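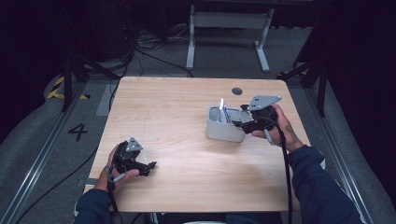

2. Operating Rules for Hand-Held Grippers

Teodoro Lozano and Elvia Beltrán
Alvarado Project Report, 12 July 2026

Operators shall keep cables clear of both wrists and stop work when a second person enters the marked area. Each gripper is inspected before a session.

2.1 Finger Pads

A pad with creases or a torn flap, as on the right finger, shall be recorded in the log. Pads are replaced after 4,000 grasps regardless of appearance.
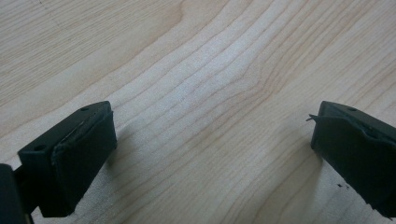

Who may approve a pad replacement?
The session lead approves it and signs the log within 2 days.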